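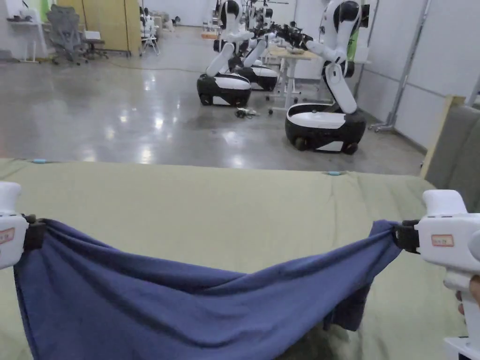 navy one, pre-fold

Forum > Home & Laundry > Washing and Drying
Thread: Line drying vs dryer for dark cotton, I need opinions

fernpatch
4/29/25
OK so I finally got fed up with my navy stuff going that sad chalky gray color. We moved to Heltlow last spring and the water is hard as rocks, plus our dryer runs way too hot even on low. I'm thinking about quitting the dryer completely for anything dark and putting up a line out back. My spouse thinks I'm nuts. Has anybody done this and stuck with it? Do the colors really hold up better, or am I just trading lint for sun fading?

mudroom_mel
Did it two years ago and never went back! Turn everything inside out, hang it in the shade, bring it in before dinner. My darks look so much better now (and my power bill dropped, which I was not expecting to notice at all). The towels get crunchy, I won't lie, but I kind of like a crunchy towel.

oldspincycle
Going to disagree with mel here. Shade or no shade, I got faded shoulders on every dark shirt I own the first summer. I went back to the dryer on low with a 70 minute timed dry and pull things out a bit damp. Your problem is the water. Fix that first and then see if you still want to mess with a clothesline.

fernpatch
Fixing the water means a softener and the quote I got was $900 installed. A line is, what, a rope and two hooks?

oldspincycle
Sure, and then you buy new shirts every year. I'm not saying run out and get the softener tomorrow, I'm saying the line won't do what you want it to do.

tubsandsuds
You can do an indoor rack and skip the whole sun argument. I have the Zemero folding one and it lives in the spare bedroom with the door open and a fan going. Takes overnight for jeans. The feet are kind of wobbly on carpet but it's held up fine.

mudroom_mel
Oh, the Zemero is nice but it pinches fingers! I got mine at the Fogh outlet when they were clearing stuff out. Worth checking if you have one near you.

kettleblack396
Popping in to say nobody has asked what detergent OP is using. I was dumping in double what I needed for years and that chalky look was just soap that never rinsed out. Try half the amount plus an extra rinse, cold water, for a couple of weeks before you spend a dime.

fernpatch
Umm. I fill the cap. To the top.

kettleblack396
Well there you go lol

oldspincycle
Filling the cap in hard water is a mixed bag, you do need a little more than soft water folks. But to the top, yeah, that's a lot.

tubsandsuds
I'd still get a rack. Soap isn't going to fix a dryer that cooks everything.

fernpatch
OK, plan for now: half a cap, extra rinse, cold, and I'm borrowing a rack from my sister through the end of May. No softener yet. If the navy stuff still looks dusty after that I'll look at the line again — in the shade, mel, I promise.

mudroom_mel
Inside out too!!

nununent_laundry_fan
Anyone know if the Nununent wool balls are any good for people who stay on team dryer? Mine shed all over a black sweater and I'm wondering if I got a bad batch.

oldspincycle
Start a new thread for that one, I have a lot to say about dryer balls.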